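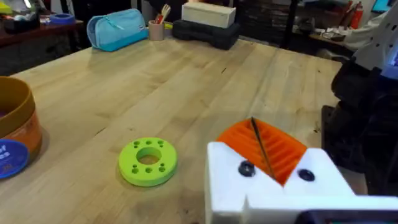
Photo: Igor Kollár / Vornley Robot Arm Club

Hi, neighbors! I run the evening robot arm club at Vornley, and I'm looking for people to join our winter project. I need new club members for the build side and a bigger batch of folks who can drop in and drive the arms for a session or two. Both are open to total beginners, so please keep reading even if the last thing you put together was a bookshelf (and even if the bookshelf leans).

The project is called Grindmont. It started as a class exercise and got out of hand. The short version is that we want two arms to pick up ordinary stuff from a table and pass it from one to the other without a person stepping in. Green printed rings, pens, boxes, whatever is lying around. One arm picking up a thing is pretty well covered by now in clubs like ours. Two arms sharing a thing is where it gets hard, and also where it gets fun, and I've lost more evenings to it than I want to admit to my wife.

To get there we need people steering the arms by hand, over and over, so the software has good tries to learn from. My own driving isn't enough. I've been doing this long enough that I have habits – I come at everything from the left, I grip too early – and a model trained only on me is going to pick up every one of them. I want tall people, short people, lefties, careful people, impatient people, people who play video games and people who crochet. If you've ever backed a trailer into a driveway you'll probably be better at it than I am.

What a driving session looks like

You come in, I show you the controls, and you get time to mess around with nothing at stake. Then we do 90 minutes of recorded tries with a long break in the middle. I'll give you a task like moving a ring from one end of the table to the other, or lifting something with one arm and taking it with the other. You do it, we reset the table, you do it again. Some people find this really soothing. Some people want to throw the controller by the second half, and that's okay too, just tell me and we'll stop. Bad tries are useful to us and we keep them, so there's no such thing as ruining a session.

We're after 200 good handovers before the end of December. I have them on a paper chart on the door and everyone gets to color in their own squares. 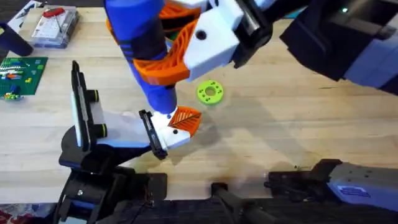 The build side is a longer commitment and I'd like people to come most weeks if they can. We meet at 7 p.m. and wrap up when the building makes us. You'd be working on the fingers, mostly. We print our own, and the ribbed kind we use bend around whatever they're holding, so small changes to the ribs make a huge difference in how they grab. I have a list of shapes I want to try and no time to draw them. If you know any 3D modeling, great! If you don't, Trustenska (our Saturday-morning kids' program, but the handouts are good for anybody) has a beginner packet that I'll send you, and you can get through it in a couple of sittings.

We also need somebody who likes writing small bits of Python, somebody who likes cables, and at least one person who likes labeling things. I'm serious about that last one. The labeling person will be loved.

Who can apply

Anyone 16 or older. If you're under 18, I need a form signed by a parent or guardian, and I'm happy to have them sit in the first time. You don't need to be a student, and you don't need to own a laptop. You do need to be okay with us recording the arms and the table while you drive. The recordings are of the work area, and if your hands or your sleeve wander into one you can ask me to delete it and I will.

The room is on the ground floor with a ramp at the side door. The controls can be used sitting or standing. If you need something set up differently, put it in your email and I'll work it out with you ahead of time.

What you get

Drivers get 70 dollars in store credit at Sýkora, the hobby shop next door, once they've finished three sessions. It's good on filament, kits, paint, glue, any of it. Build members don't get credit, sorry, but they get free printing on the club machines for their own projects and a key to the parts cabinet. Everybody gets soup. I make a big pot on club nights and it's usually lentil.

You'll also get your name on the project page when we put the results up, unless you'd like to stay off it.

How to sign up

Send me an email through the contact form on the Vornley site and put "Grindmont" in the subject so I can find it. Tell me:

your name and what you like to be called
whether you want to drive, build, or both
which evenings are bad for you
anything you've made that you liked, in any material (cake counts)

No résumé, please. I read everything myself and I try to write back within a week, but I'm slower when there's a print going wrong. If you haven't heard from me after that, poke me again, I won't mind at all.

Driving spots open up as people finish, so it's fine to write even if you see this late. Build spots are tighter, mostly on account of the number of chairs.

– Igor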